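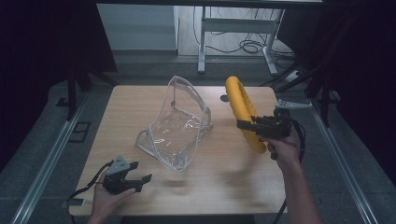
Mudon opens hand-held teaching station for soft-goods packing

Mudon has begun recording packing demonstrations at its Elavetti site using hand-held grippers, with no robot arm in the loop during recording. The station came into daily use on Wednesday and is run by a group led by Beryl Tapley, who previously worked on the company's remote-control rigs.

The operator holds one gripper in each hand and carries out the task directly on a table. Each gripper has two parallel fingers and a grey mounting plate on top, with a cable running from the back. Finger opening, wrist position and a head-height camera view are logged together, and the recordings are then used to train a policy for a pair of fixed arms with matching fingers.

The first task set concerns clear plastic pouches. In the basic version, a yellow foam ring is picked up with the right gripper, the left gripper takes hold of the pouch by its flap, and the ring is lowered inside. The left gripper then releases and both are drawn back to the near edge of the table. A recording counts as complete only when the pouch is left standing and the fingers of both grippers are open.

Clear pouches were chosen on account of the trouble they give to vision systems. The table shows through the walls, and overhead lights leave bright streaks on the folds that can be taken for edges. A pouch also sags differently each time it is put down, so a fixed grasp point is of little use. Foam rings compress under the fingers and are hard to drop straight.

"We ask people to go slower than they want to," Tapley said. "If the left hand pinches both walls of the pouch together, stop, open the fingers and go in again. Keep recording while you do it. The second attempt is worth having."

The group has kept 414 demonstrations of the pouch task so far, out of 631 recorded. Most of the rejected recordings were lost to timing drift between the two grippers, a fault since traced to a connector and corrected. The others were set aside for incomplete endings or for an operator's forearm hiding the pouch at the moment of insertion.

Until this year all teaching at Elavetti was done by remote control, with the operator moving a pair of leader arms and the working arms following. That method records joint angles the robot is known to be able to reach, but it is slow for two-handed work, and operators have little sense of how hard the fingers are pressing. Hand-held recording removes the delay between the operator's movement and that of the fingers. It brings a different problem: people reach in ways the arms cannot copy. Every recording is therefore replayed in simulation before it is accepted, and any in which an arm would run past a joint limit is flagged – 19 of the kept demonstrations have had to be trimmed for that reason.

The remote-control rigs will stay in service for heavier items and for correcting a policy while it runs. When an arm stalls, an operator takes over from the leader arms, finishes the movement and hands back control. Those corrections are stored with the hand-held recordings but marked separately, so that the two can be weighted differently in training.

Finger pads for the grippers are supplied by Patitz, which also makes those fitted to the arms. Mellor, a packing contractor, has provided pouch sizes from its own lines and will host the first trial outside Elavetti. Its staff will be trained on the hand-held units in groups, beginning with 16 operators from the day shift.

Training on the pouch task continues through August. The next task set covers pouches that must be turned upright before filling, followed by two rings to a pouch.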